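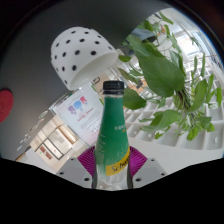

Notebook, February – keeping the soda water for the dilution tests

Home | Notebook | Recipes | Suppliers | Contact

Started 8:40. I want to write down the carbonation problem before I forget the details, because last month I wrote it too late and half of the numbers were missing.

The question is simple. We make the ginger syrup at Vuscombe and we dilute it with sparkling water for tasting. The same batch of syrup tastes sharp in the morning and flat after lunch. The people at Brindatwood say that our syrup is not stable. I think the syrup is fine and the water is losing its gas.

What I did:

Syrup batch from the small kettle, filtered twice. I took 60 ml of syrup and filled up to 1,000 ml with sparkling water, poured slowly along the wall of the jug. I made one jug from a bottle opened at that moment, and one from a bottle opened the evening before and closed again by hand. Both bottles stayed in the fridge at 5 degrees. Then I tasted both every 10 minutes, with plain bread between.

Results:

The fresh one was good from the start. The ginger comes at the front of the tongue and stays. The second one was already soft at the first sip, and it tasted more sweet, although the sugar is the same. I checked with the refractometer and the readings agree. So the sweetness is only in the mouth and not in the syrup. I am quite happy with this.

By the third tasting the fresh jug was also becoming soft, so the jug itself is bad for us. It has a wide opening. Tomorrow I will use the narrow flasks from Hrytsenko, if I find the stoppers. They were in the drawer under the scale, but now there is only string and a broken thermometer.

One mistake: I stirred the second jug and I did not stir the first. Stirring removes gas. It must be repeated without stirring, or with the same three turns in both. Please do not use today's notes for the report.

Small things:
– The screw caps must be closed properly after each pour. I found one this morning that turned with one finger.
– Write the hour of opening on tape, on the shoulder of the bottle.
– The Fostico filter papers are slow but clean. Order one more box.
– The fridge door does not close if the tall bottles are on the lower shelf.

14:15. Tasted again with lemon added. Lemon hides the difference almost completely – useful for selling, not useful for testing. No lemon until the flasks are done.

To do: repeat with flasks, ask Brindatwood how they open and store their water, wash the kettle.

Recent entries
Ginger syrup, second filtering
Why the rhubarb batch became brown
Cleaning the small kettle
Labels that come off in the fridge

Contact the workshop | © Vuscombe notebook | Back to top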